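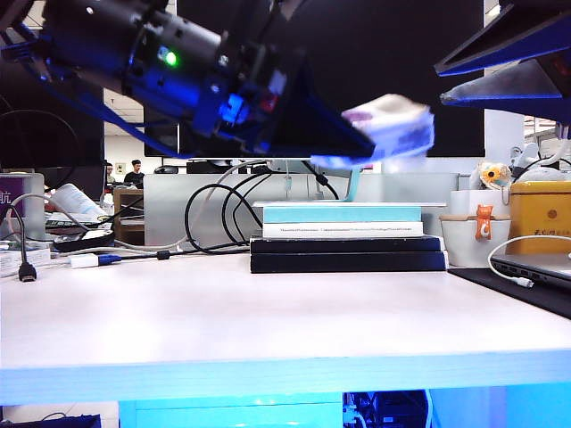 Filed under: Staff News / Team Meetings

December – minutes by Sânziana Bălan

Present: Florin Nedelcu (chair), Domnica Voicu, Cledwyn Bellis, Darius Filip, and me on the keyboard. Apologies from the Gastthorpe office, who had a delivery and couldn't dial in.

We started at 9:30, or a little after, as Florin was hunting for the agenda and then remembered I had it.

1. Last month's minutes

Agreed, with one fix. I wrote that Domnica was "against" the arms. She'd like it on record that she was against the schedule, which is different, and she's right, sorry Domnica! Changed.

2. Where we are with Furtună

Darius gave the update. For anyone who missed the last two meetings, Furtună is our name for the robot arms that are learning to pick and move small packages for the Enwood orders. He's been through the log for the past month and they did 638 picks. He was pleased with that. Cledwyn wanted to know how many of those somebody had to step in on, and Darius said he doesn't have that split out yet because we've been writing it down in different ways (I've been putting a star, Cledwyn writes "helped"). We all agreed to write "helped" from now on. I like my stars but fine.

Soft packaging is still the hard part. Boxes go well. Anything that crinkles or changes shape when you squeeze it needs a slower grip and usually a second look, and Darius wants to spend the next stretch on that and leave the boxes alone. Domnica asked if we could stop mixing the two kinds in one session, as it makes the paperwork a pain for whoever is checking. Florin said let's try it and see.

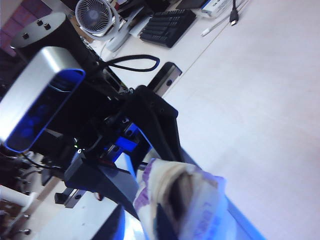 Will anyone on the packing side lose hours because of this?

Hours stay as they are through the end of the trial, and Florin has put that in writing to all six people on the packing rota. What changes is how the hours are spent, with more time on checking and setting up and less on picking.

3. What the day looks like now

This took up most of the meeting. Domnica said that her mornings have turned into a lot of watching, and watching is tiring in its own way – she goes home with a stiff neck where it used to be sore wrists. She doesn't want to go back to picking full time, she said that twice so I'm putting it in, but she'd like the watching broken up. We talked about swapping over at set times. Cledwyn thought every hour, Domnica thought less than that, and we ended up on 45 minutes as a starting point.

Cledwyn brought up something I'd been thinking too, which is that we used to chat while we packed and now we tend to go quiet when the arms are moving. Part of it is concentrating and part of it is that we're all still a bit wary of them. Darius said talking is completely fine and doesn't affect anything. Good to know!

Also from Cledwyn: who gets to stop it? He had a moment where he wasn't sure if he was allowed. Florin was very clear that anybody can stop the arms at any time and doesn't need to explain first. You tell Darius afterward so he can note it. I'll type that up on one page and put it by the desk.

4. Training

Detex are offering four more places on their operator course. Domnica wants one and so do I. Cledwyn would rather learn from Darius on the job, which Darius is happy with as long as it's a proper slot and he isn't being grabbed on his way to lunch. Florin will ask if the course can count as paid time for the people on part-time contracts. That wasn't clear from the email.

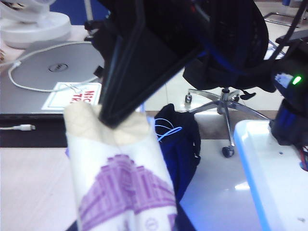
Do you need any computer background to run a session?

Most of it is learned in the first few shifts, and nobody in the current group had written a line of code before they started. Darius sets up each session, and the operator needs to know how to start it, pause it, and write down what went wrong.

5. Pay grades

Not settled. Domnica asked whether checking and setting up is a different job from packing and if so whether it's on a different grade. Florin said it's a fair question and he doesn't have an answer. He's taking it to Gastthorpe and will come back to us in eight weeks. Domnica asked for it sooner. Florin said he'd try – I have underlined "try" in my notes.

6. Anything else

The cables around the desk need tidying. Darius will do it, and asks that people don't unplug things to charge their phones.

Cledwyn is bringing cake next time.

Actions

Darius – split the log by "helped" and not helped; cables
Domnica – draft the 45-minute swap sheet
Florin – course pay, grades
Cledwyn – agree a training slot with Darius
Me – the stop page, and these minutes

We finished at 10:40. Next meeting in January, same room.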